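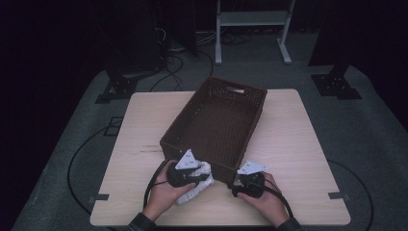
The cables should be the first job of the morning

I look after one collection cell at Trillard, in the Jatville building. It is a table, two handheld grippers with their marker plates, the stands, and all the cable that goes between them and the computers. People wear the grippers' weight in their hands for hours and do small household tasks, for example putting a knitted thing in a basket, and the recordings are used later to teach a robot arm. My opinion, after 2 years with this cell, is that we give our care to the wrong parts of it.

When something goes bad in the recordings, everyone looks first at the software. Then they look at the calibration. The cable comes last, when it is already late in the afternoon and the operator has gone home. I understand why. A cable is dull and cheap, and it was working yesterday. But I kept a notebook from the winter until May, and I wrote down each stop of the cell and what ended it. There were 37 stops. More than half ended when I pushed in a connector, or changed a cable, or moved a loop of cable from one place to another place.

A handheld gripper is hard on its cable in a way that a robot arm is not. An arm has a cable path that an engineer has thought about, with clips and a minimum bend. A person has wrists. The person turns the gripper over to reach the far corner of a basket, the cable turns with it, and at the end of the task nobody turns it back the same way. After one shift the twist is there. You can feel it if you take the cable between two fingers and walk along it. I do this before the first operator comes, and it takes less time than making tea.

My colleague Othmane Radwan does not agree with me. He thinks the cables should go up, over the head of the operator, on a balancer, and then the question is finished. He used such a balancer at Filali, where he worked before, and he speaks of it with love. I have tried it here for a few weeks. It is true that the floor is cleaner. But the operators told me they felt a small pull upward all the time, and I could see it in the data too: they lifted the gripper higher than needed between two movements. I don't want a robot to learn a habit that came from a spring. So I prefer a cable that lies on the table and the floor with a wide loop and pulls on nothing, even if it looks untidy to a visitor.

Wide is the important word. The drawing for our cell gives a cable length of 3000 mm, and somebody always wants to make it shorter to look neat. Please don't. A short cable pulls at the connector when the operator leans back, and the connector is the part which costs real money. Leave the loop, and leave it where no foot goes.

The marker plates are the second thing. They stand on top of the gripper and the cameras need to see them well. Operators touch them with a thumb when they put the gripper down, and then there is a shiny place on the print. I clean them with a dry cloth only. Once, at our other site in Trarkport, they were cleaned with alcohol and the black became gray at the corners, and the tracking jumped for days before a person compared an old plate with a new one.

I will say also something about the table, and here I am maybe too strict. Many labs bolt the table and never check it again. We check ours every week with a pencil mark on the floor, because a table that has moved by a finger's width still looks correct to everybody in the room. The operator will simply adapt. People are very good at this – and so the operator is the worst instrument for finding a fault in the cell. He or she will work around a stiff trigger for a full shift and say at the end that all was fine.

For this reason I don't ask "is everything OK?" anymore. I take the gripper myself, I do the task 2 times, badly, as a beginner does it, and I listen to the trigger. If I could change one thing at Trillard, it would be to write these minutes into the schedule with a name beside them. At present they exist only when I am not on holiday, and in August I am going on holiday.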